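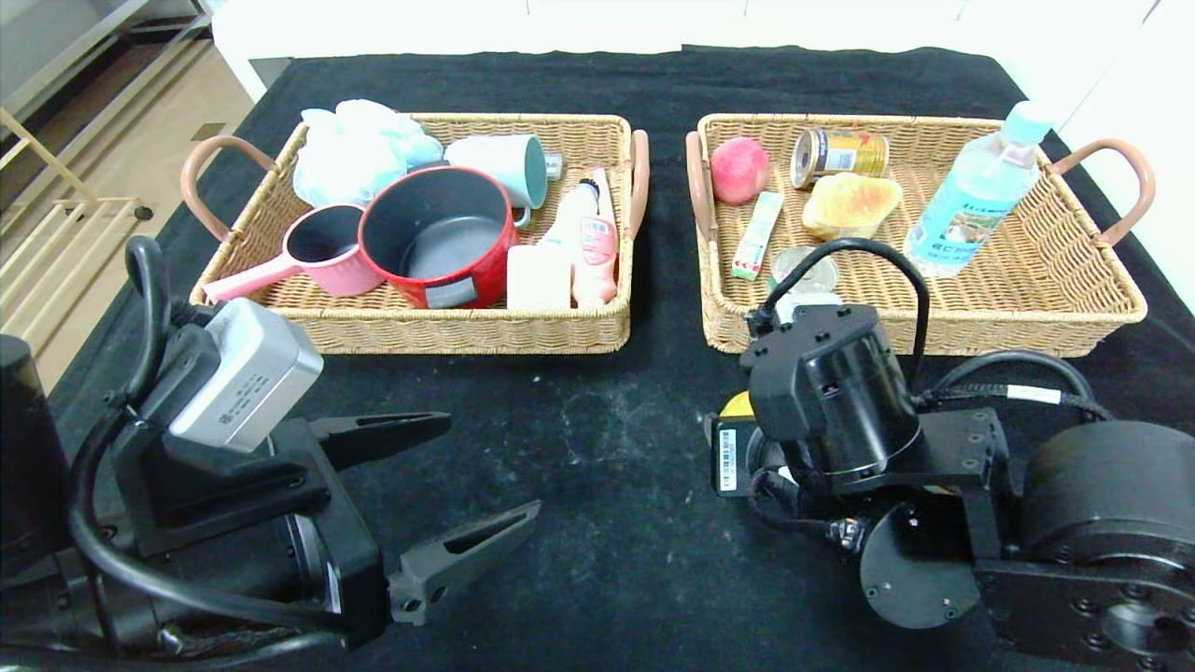
Chapter 3
Learning by Being Shown

Suppose you want a robot with two arms to sort things into baskets, bath and kitchen items in one, food and drink in the other. You could try to write rules for every object it might meet. Good luck with the bath sponge! A sponge squashes, a mug rolls, and a ladle handle hangs over the rim and gets in the way of everything else.

There is a far more enjoyable road, and this chapter takes it. A person guides the arms through the job while a computer records what the cameras see and how each joint moves. One full run of the job is called a demonstration. Collect enough of them and a learning system can begin to pick up the pattern for itself.

How many is enough? When Iestyn Gittins set up the first sorting task at Stevbridge, he planned on 50 demonstrations and had 17 by Wednesday evening. Those early ones taught him a great deal. Almost all of them started with the same object in the same spot, so the trained arm reached for that spot even when the object had been moved (you will meet this problem again in Section 3.4, and it's a fascinating one).

We will work through the whole process: choosing objects, setting the starting positions, guiding the arms smoothly, and deciding which runs to keep. A toothpaste box lying among the food, for instance, raises a lovely question. Is that a mistake to throw out, or the start of a run worth recording?

Before reading on, pick 10 objects from your own kitchen and bathroom and write down how you would grasp each one.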